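Astano Facilities Support
Ticket 297: Heating in Ollow meeting room fails to reach set temperature
Status: Open, awaiting part
Priority: Normal
Site: Ruddock House, ground floor

Summary
Users of the Ollow room report that the radiator remains cool until late morning, although the wall control in the corridor shows a call for heat. The fault was first logged in November and closed after the system was bled. It has now been reported again.

Entry 1, Mon 27 March
The complaint was confirmed by the duty desk. Adjoining rooms on the same circuit were reported as comfortable. The Namine control panel was checked and showed no active fault codes. The time schedule for the zone was found to be correct.
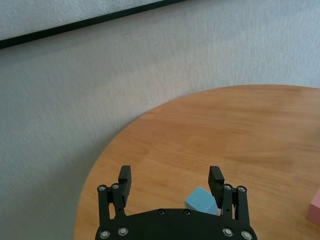
Ollow room, round table and adjacent wall.

Entry 2
The zone valve was operated by hand and moved freely. When returned to automatic control it did not open on the first command. The command was sent again from the panel and the valve opened after a delay. The panel was restarted and the zone settings were re-entered. Staff were asked to leave the radiator valve fully open and not to bring in portable heaters, which are not permitted under the building's electrical rules.

Entry 3
The fault returned the following morning. The valve actuator is considered the likely cause. A replacement has been requested from Ruddock stores under the standing order. Fitting will require the circuit to be isolated for 30 minutes, outside office hours. The room may still be booked in the meantime. 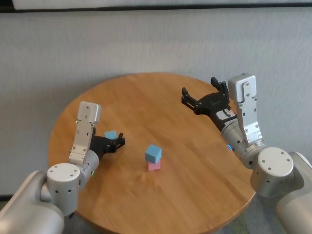

Reply received from room bookings: Please could the isolation be arranged for an evening, as the room is in use every morning this week? We would also ask that the ticket stay open until the heating has come on unaided for several days. In November it was closed on the same afternoon and the problem came back.

Entry 4
Request noted. Evening access has been agreed in principle, subject to delivery of the part. Closure will be deferred as asked.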